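纸板格子收纳盒:桌上零碎纸片、票据、现金的分拣办法

作者:Daiane Frota
更新:2024年1月29日,星期一

先说结论。格子盒比抽屉好用。抽屉一关就忘,格子一眼看到底。下面是我自己用的做法,写得急,有错别字见谅,评论里说一声我改。

适合谁:桌上老是堆小票、零钱、收据、便签的人。店里收银台后面、办公室报销桌、家里书桌都行。
不适合:要上锁的。纸板盒不防偷,大额的钱别放,放保险柜去。

要准备的东西

旧纸箱一个,瓦楞纸,不要太软的。快递箱可以,泡过水的不行。
钢尺、美工刀、铅笔。
白乳胶或者热熔胶。我用白乳胶,慢,但是不烫手。
切割垫。没有就垫一块厚纸板,别直接在桌面上切,我切坏过一张桌子,木纹的,补不回来。
标签纸,窄的就行。
夹子几个,晾胶的时候用。

不想动手就买现成的。Graltton 有一款平板包装的,自己折,我同事 Washington Coutinho 用了一年多,边角起毛了,还能用。Mastulow 那款格子太浅,纸币立不住,往前倒。不推荐。

第一步 先把桌子清出来

别一上来就切纸板。先看桌上到底有什么。

所有纸类拿到一边,堆成一堆,不分。杯子拿走。笔归笔筒。电脑可以留着,反正还要用。

线要管。线是最烦的。充电线、硬盘线、电源线,全缠在一起的话,盒子放上去一拉就翻。做法:暂时不用的拔了卷好,用魔术贴扎一下。要用的往桌子后沿或者侧边走,不要从桌面中间横过去。插座装在桌沿下面的最省事,线直接往下垂,桌面上只留一小截。没有桌沿插座的,插线板用双面胶粘到桌板底下也一样。粘之前桌底擦干净,不然掉。

旁边有矮柜或者隔断的,顶上那块地方也算进来。后面第五步要用。

第二步 定格子

不是越多越好。我第一次做了18格,结果一半空着,另一半塞爆。

先分类,再定格。我的分法:

现金,按面额,一种面额一格
没报销的票
报销完等归档的票
别人托我转交的
便签、写了一半的条子
不知道是什么的

最后那格一定要有。没有这格,不知道是什么的东西就会摊在桌上,摊着摊着又一堆。

格子宽度,量你最宽的那种纸,两边各留一指。纸币好办,尺寸差不多。小票麻烦,长短不一,长的对折一次再放。A4的不要往里塞,A4用文件夹。

深度:纸立进去,露出来三分之一左右,手指捏得住。全埋进去不好拿,露太多会弯。

第三步 切和拼

外框四片加底一片。先画线再切,一刀切不透就两刀三刀,不要用蛮力,刀会跑。

隔板横竖交叉,用开槽的办法。竖的从上往下开槽开到一半,横的从下往上开到一半,对插。槽宽等于纸板厚度,窄一点点没事,推一推就进去了。宽了就晃,晃了整个盒子都歪。

插好先别上胶。放进外框试一下。格子歪的话调。确认了再点胶,每个接缝点一点就够,涂满了反而鼓起来,还要等半天。

夹子夹住,平放,过夜最稳。我一般等2个小时就忍不住拿来用了,也没散过,但你别学。

外框上沿毛刺用胶带包一下,纸胶带就行。不包也能用,掏东西时候刮手。

成本我算过一次,胶水加标签摊下来没几个钱,纸箱白捡。对比我之前买的那个 Ultow 亚克力盒,227块,格子还不能改,后来摔裂了一角,扔在储藏间。

第四步 摆位置

放右手边。左撇子放左边。

离人不要太远,坐着伸手能够到最后一排。够不到的那排永远没人用。也不要挡屏幕,放电脑侧面,和电脑之间留点空,小硬盘、充电宝这类东西正好搁在中间。

贴墙或者贴着桌子外沿都可以,不过贴外沿的话底下垫一小块防滑垫。纸板轻,空盒子一碰就走。装了东西会好一点。

常用的放最靠手的格,不常用的靠后靠上。现金我建议放上面那排的角落格,位置固定,闭着眼睛都知道在那里。

第五步 分拣

终于到分了。坐下来分,别站着,站着分容易分一半就跑去干别的。

顺序:

1. 那一堆纸先搬到矮柜顶上,或者桌子外面随便哪个平面。桌面留给手和盒子。

2. 一次拿一小叠。不要整堆抱过来。整堆抱过来等于没搬。

3. 先挑现金。最好认,颜色跟票据不一样,翻几下就挑完了。同面额同方向,捋平,进上排角落的格子。折角的展开再放,不展开越积越厚。柜顶上剩下几张先不急,下一轮再拿,歪着也没关系,入格的时候再对齐。
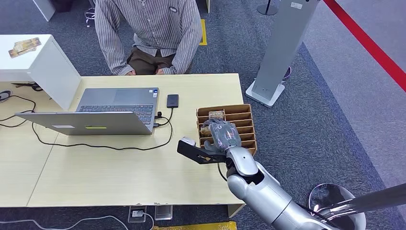
4. 再挑票。没报销的和报销完的分开。日期看不清的,拿手机照一张再放,热敏纸褪色很快,放到夏天就是一张白纸。我7月翻出来过一沓,全白的,报不了了。

5. 别人托转交的,背面用铅笔写名字。Welington Barros 有三张收据在我这儿躺了一个冬天,我根本想不起来是谁的。

6. 剩下的统统进“不知道”格。不要停下来研究。停下来就完了。

7. 拿下一小叠,重复。

要对数的,比如店里备用金,分完再数,不要边分边数。边分边数一被打断就得从头来。数完写在纸条上,纸条夹在那一格最前面,写日期。

第六步 贴标签

放最后贴。先用一个礼拜,格子的用途会变的,贴早了要撕,纸板一撕带一层皮。

标签贴格子前沿,不要贴里面。字写大。两三个字就够:“未报”“已报”“转交”。写一长句没人看。

几个人共用一个盒子的,标签上写类别,不写人名。人会换座位,类别不会。Josué Guimarães 他们组一开始写人名,换了次座位全乱套,又重做一遍。

第七步 维护

每周清一次“不知道”格。看三十秒还不知道是什么的,扔。有金额的、有签字的除外。

已报那格满了就整格抽出来,夹起来,写月份,进档案盒。别等到塞不下。

隔板塌了:剪一条纸板从背面衬上,点胶。不用整个重做。

盒子底部鼓了,多半是潮。换地方,离窗和水杯远点。底下垫块薄垫子也有用。

现金格每天收工清空。再说一次,这个盒子不防偷。

常见问题

格子太宽,纸往一边倒怎么办
塞一块折成V形的卡纸,当弹簧使。票少的时候特别管用。

可以叠两层吗
可以,不建议。下面那层等于没有。真要叠,下层放不常动的东西,空信封之类。

硬币呢
不行。硬币重,纸底会穿。用小铁盒,放旁边。

纸板颜色难看
包一层包装纸。我懒得包,牛皮色看惯了挺好的。

桌面窄,放不下怎么办
少做一排。宁可窄一点深一点,横着占地方才是大问题。或者靠在桌子侧边的柜子上面放,高度跟手肘差不多就行,再高掏着累。

有没有现成图纸
有,Brandão 那套裁切图可以直接打印,注意打印的时候选“实际大小”,选成“适合页面”的话槽宽会变,插不进去。Zsófia Lakatos 就是这么废掉两张纸板的。

补充

有人留言问外框用双层瓦楞行不行。行,但是隔板还是用单层,双层的开槽太难切,我切了一下午,手酸。外框双层、隔板单层,这个搭配我现在那个就是,暂时没塌。

胶没干透之前别贴标签,也别放票,票会粘在底上,揭下来缺一块。要急用就先把纸夹着立在旁边,等干。

另外刀片勤换,钝刀切瓦楞纸会起毛,切口压扁了槽就不准。换下来的刀片用胶带缠好再扔。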